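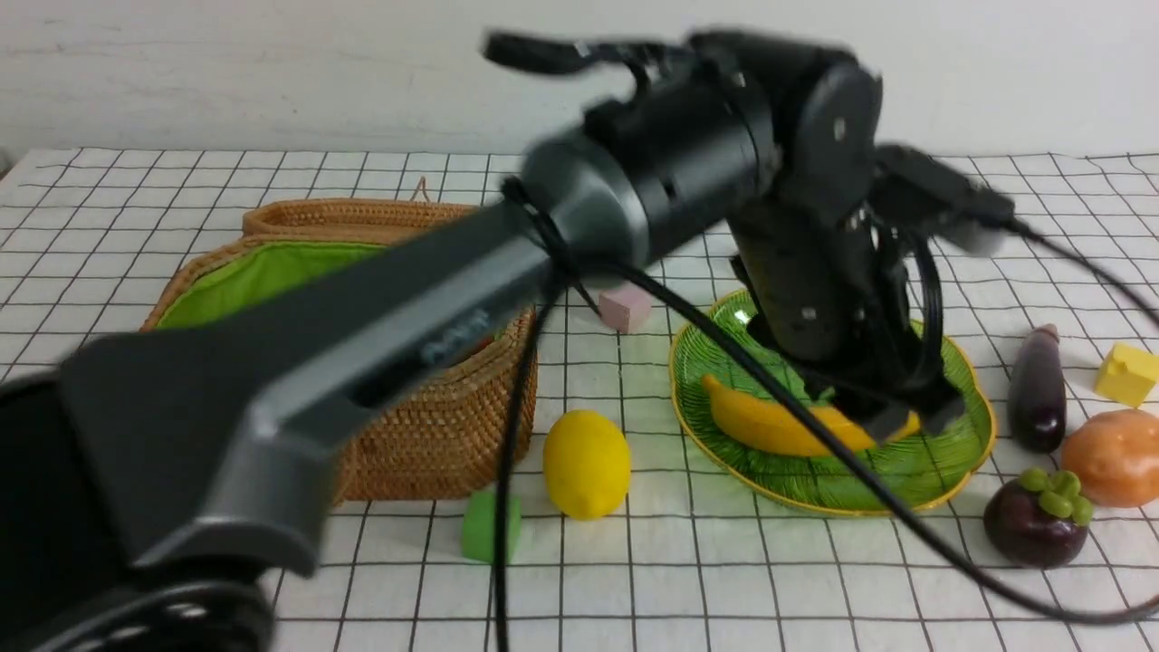
## Chapter 4: Fruit that travels

Bananas first. Picked green, shipped green, sold yellow. Everything in this chapter hangs on that gap.

A ripening room is a shut store with fans and a gas supply. The gas is ethylene. Fruit makes its own anyway, the room just brings it on sooner. Too warm and the flesh goes soft before the skin has coloured. Too cold and the skin turns grey and stays grey.

Our main case is Rolstead, a small port with one importer, Riis. In June the firm took in 1,000 boxes off a single ship. 802 went to shops. 106 were sold cheap for baking, and the rest were thrown out. Inger Nørgaard kept the store book that month and we use her figures thoughout. See Table 4.1, and do the sums yourself before reading on.

Terms you will need: climacteric (ripens after picking), chilling injury, hand, finger, crown. A hand is the bunch you buy. A finger is one banana. Students mix these up every year.

Apples and pears come in section 4.3, grapes in 4.5. Grapes dont ripen off the vine so the rules there are diffrent. Skip 4.4 if short of time.

### 4.1 From stem to box

Cutting is done by hand, two people to a stem.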